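Kitchen Tips: Living With a Rented Robot Arm

27 Jun 2021

We have had the Vatulard counter arm on the monthly plan from Ferport since January. The plan costs 37 a month with a deposit of 200, and the deposit comes back if the arm does. These are the things we wish the booklet had covered.

Clear the counter before you start it. The arm will work around a toaster, but it slows down a great deal and sometimes stops to ask for help on the tablet.

Teach it one item at a time. Show it the item from both sides, save it, then run the task twice while you stand there. Names matter more than you would think. We had "board" and "big board" and it mixed them up until we renamed one.

Keep the weight down. The setting for light items stops at 500 grams. Anything heavier needs the slow setting, and you have to switch it by hand.

Wipe the fingers with a damp cloth after any job with food. Don't spray cleaner on the housing. Oil on the fingertips is the main cause of dropped items at our house.

Do not let it handle knives. The plan terms rule it out anyway.

Skip the rack add-on from Urutlow. It fits, but it takes up the space where you would put a drying mat, and plates lean badly in it.

Call the help line early in the day. After lunch the wait is long. Have the serial number ready, on the sticker under the base.

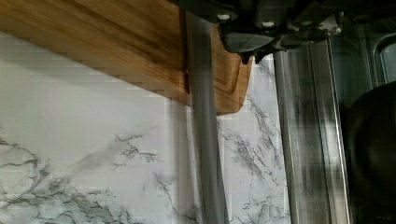 Cutting boards are the job we kept the plan for, and they took the most setup. Teach the grip with the board held up off the counter, and save a second grip for each board of a different thickness. Rounded corners are harder than straight edges. With a wooden board like this one, where the fingertip comes down over the rounded corner, run the lift slowly the first few times and watch for the board turning. If you have a marble-patterned backsplash behind your work area, set the wall distance before teaching any lifts. Ours is set one notch wider than the booklet says, and we do the setup again whenever the base gets moved for cleaning.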